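Busent Interior Board System
Installation Guide, Section 8: Ceiling Joints, Fastener Holes and Surface Preparation

8.1 Scope

This section covers finishing of a ceiling after the boards have been hung and before primer is applied. It applies to flat ceilings and to ceilings that meet a wall or a sloped panel at an angle. Hanging the boards is covered in Section 7. Priming and painting are covered in Section 9.

Read the whole section before opening the compound. Steps 8.4 through 8.6 are time dependent.

8.2 Tools and materials

Drindar setting compound, for first fill
Drindar finishing compound, for second and third coats
Paper joint tape
Taping knife, 6 in.
Finishing knife, 10 in. or wider
Mud pan
Screwdriver with a bit that matches the fasteners
Sanding pole and sanding sponge, 150 grit
Work platform with a level deck
Drop cloths
Portable work light

CAUTION: Overhead work places dust and wet compound above the face. Wear sealed goggles and a fitted dust mask for all sanding.

CAUTION: Do not work overhead from the top step of a ladder. Set the platform so that the ceiling can be reached with the elbows bent.

8.3 Inspecting the boards

1. Turn off the room lights. Place the work light near one wall and aim it across the ceiling at a low angle.

2. Mark the following with a soft pencil: open joints, raised fasteners, empty fastener holes, torn paper, and ridges of old compound. Do not use a ballpoint pen or a felt marker. Both can bleed through paint.

3. Draw a dry knife across each fastener. If the blade clicks, drive the fastener slightly below the surface without breaking the paper.

4. Remove any fastener that has broken the paper. Install a new one about 2 in. away and treat the old position as an empty hole.

5. Press upward on the board on both sides of each joint. If one board moves, add fasteners before any compound is applied.

Surface marks are sorted into two groups. Scuffs and smudges that cannot be felt with a fingertip need no filling. Holes, and dried compound that stands above the paper, must be corrected.
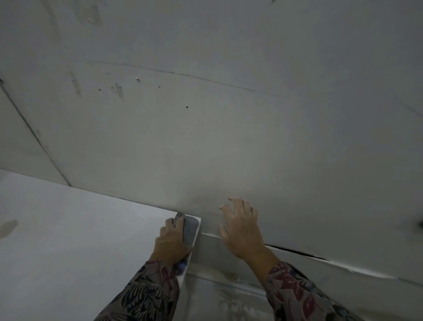 One installer at the Bollcombe site asked whether small screw holes could be left for the primer to close, given that they take up so little of the ceiling. They cannot. Primer bridges a small hole while wet and draws back into it as it dries, leaving a dimple that shows under side lighting. Fill every hole, including those that will be close to a light fitting.

8.4 Filling fastener holes

1. Scrape off any rim of raised paper or loose compound around the hole. Hold the knife nearly flat.

2. Press the end of the knife handle lightly against the hole. The surface should form a shallow dish with no loose edge.

3. Load a small amount of setting compound on one corner of the 6 in. knife.

4. Wipe across the hole with firm pressure, then wipe once more at a right angle to the first stroke. Leave the surrounding surface clean.

5. Where several holes lie close together, fill each one separately on the first coat. They may be covered by one wide pass on the second coat.

NOTE: Streaks left at the end of a stroke harden quickly. Take them off with the knife before the compound sets.

8.5 Taping flat joints

1. Fill any gap wider than 1/8 in. with setting compound and allow it to harden.

2. Spread an even layer of compound along the joint, slightly wider than the tape.

3. Center the tape on the joint and press it in, starting at one end. Keep the tape continuous along the joint.

4. Draw the knife along the tape at a low angle. A thin film of compound must remain beneath it. If the tape looks dry or lifts, pull that length back and apply more compound.

5. When the first coat is dry, apply a second coat with the wide knife. Extend it at least 2 in. past the first coat on both sides.

6. Apply the third coat wider again and feather both edges.

NOTE: A standard pail of compound covers some 792 linear feet of joint at one coat. Coverage is lower on joints between cut board ends.

8.6 Taping corners and angled joints

1. Fold the tape along its center crease.

2. Apply compound to both surfaces, then press the tape into the angle.

3. Smooth one side only and let it dry. Coat the second side afterward. Working both sides wet will mark the finished side.

4. On angles wider than 90 degrees, use the Ambrose flexible corner tape. Plain paper tape tends to wander out of line on wide angles.

8.7 Sanding and final check

1. Confirm that all compound is uniformly light in color. Dark areas are still damp.

2. Sand the joints with the pole, using light pressure. Stop when the feathered edge can no longer be felt.

3. Sand filled holes with the sponge. Do not sand bare paper. If the paper becomes fuzzy, seal it before priming.

4. Repeat the inspection in 8.3 with the work light, first from one wall and then from a wall at a right angle to it.

5. Wipe the ceiling with a barely damp cloth and allow it to dry before starting Section 9.

Busent document revision: March 2022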